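Drultard Open Metal Bin, Gray

A rectangle with a floor, walls and no lid. We have been selling the Drultard for years and have yet to find a more exciting way to put it. Parts go in the top. They also come out of the top, a feature we considered patenting.

The floor will scuff. It will scuff in the first week, and after that you can stop worrying about it. Bars, offcuts and short lengths of stock can all be dropped in crossways without sorting – the bin has no opinion.

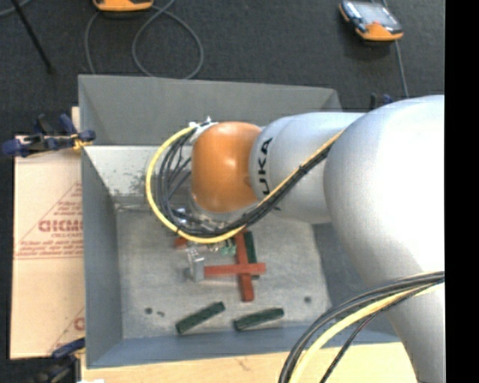
Ursina Lüthi wrote to us in March that she had ordered two for red and green bar stock, one color per bin, and that the system lasted until lunch. She has since ordered a third for "whatever this is now."

Dividers are sold separately under the Kalton name and drop in without tools. The Funar lid fits too, if you would like to stop people tossing things in from across the shop.

Finish: gray
Top: open
Sold: singly or in packs of 6
Lead time: 20 working days
Returns: accepted unused. Please don't send us one with a scuffed floor and tell us it came that way.

Prices checked Dec 2, 2018. Call for pallet orders and ask for Konrad Ruchti.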